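Grown-ups say a folded T-shirt stays smoother than a scrunched one. Should you believe them? I didn't, so let's look at what cloth does.

## Where do wrinkles come from?

A T-shirt is made of thin threads looped together. Bend the loops, press on them for a while, and they may stay bent. That's a wrinkle. A drawer stuffed with 5 shirts does plenty of pressing.

But is flat really flat? Look closely before you say yes. The first picture has a green T-shirt spread out on a white table, and the second has a pale green cloth bunched up.

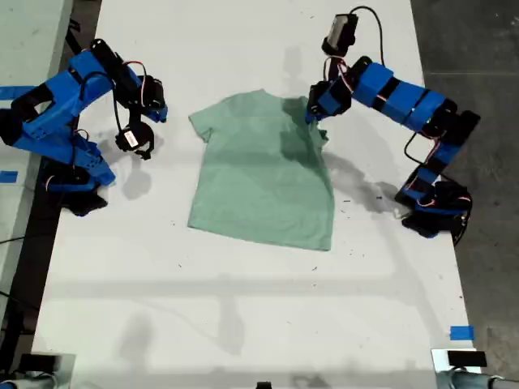
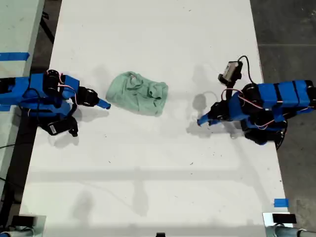

## So does folding work?

Partly. Even the spread-out shirt has faint wrinkles near the shoulders. Folding makes creases too - just fewer, and in places you choose.

Don't take my word for it. Fold one shirt, scrunch another like it, and leave both under a heavy book for 2 days. Then check. My friend Daiane Aguiar still says scrunching is fine, and it's her drawer.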